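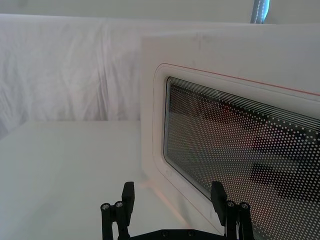 Fato Press Office

Fato opens orders for Gromora, a two-fingered gripper kit for kitchen appliance work

September 2019

Reading time: 2 min
Print this page | Send by e-mail

Fato is taking orders from today for Gromora, a gripper and wrist camera kit for small robot arms that work with household appliances. The kit is meant for appliance makers, test houses and teaching labs that want a robot to open, close and load everyday kitchen goods such as microwave ovens.

Gromora has two black fingers moved by parallel linkage bars. Each finger ends in a thick upright pad, and the small camera sits at the wrist and looks out between them. The operator sees the pads and the appliance in one view, so the arm can be brought up to a door or a panel at an angle without a second camera on a stand.

The kit was developed over 13 months at the company's Skjelbred workshop. Most of that time went on appliance fronts. A microwave is a hard thing for a camera to read: the casing is pale and smooth, the window is dark, and the glass picks up reflections from the room. Many models also have no handle that a gripper could hold. Fato tested the kit on 88 appliances, new and used, and changed the shape of the finger pads twice along the way.

Each kit contains the gripper, the wrist camera, a mounting plate, cables, a set of spare pads and a printed guide. The pads are fixed to the fingers and can be changed with the hex key supplied. The software runs on an ordinary desktop computer and comes with starter routines for approaching a door, pulling it open, pushing it shut and pressing a button. Users can record their own routines and save them by appliance model.

A plain tabletop and a cloth hung behind the appliance are enough to set up a test station. Fato recommends a white cloth for first trials - it need not be ironed - and steady room lighting. The guide has a chapter on reflections in door glass, with settings for windows that have a dotted screen behind them.

Timport, which distributes Fato products to schools and colleges, has had trial kits in use since May. Its feedback led to a longer camera cable and a clearer page on fitting the mounting plate. Trial customers can exchange their old cable free of charge.

Gromora is not intended for use with hot food or liquids, and it should not be used next to people without a guard. A version with sealed finger joints is being looked at, but no date has been set.

Price and delivery

The Gromora kit costs £309 for the first production run, excluding VAT and delivery. The robot arm is not included. Orders placed now will be sent out from the Skjelbred workshop in the order they are received. The kit carries a guarantee of 2 years, which covers the gripper, camera and cables but not the finger pads. Replacement pads are sold in pairs.

Orders from schools and colleges should go through Timport. All other orders, and requests for loan kits from the trade press, should be sent to the Fato sales desk.

About Fato

Fato makes grippers, mounts and camera fittings for small robot arms. Design, assembly and repairs are carried out at Skjelbred.

Share (13) | Comments (2)
Print this page | Send by e-mail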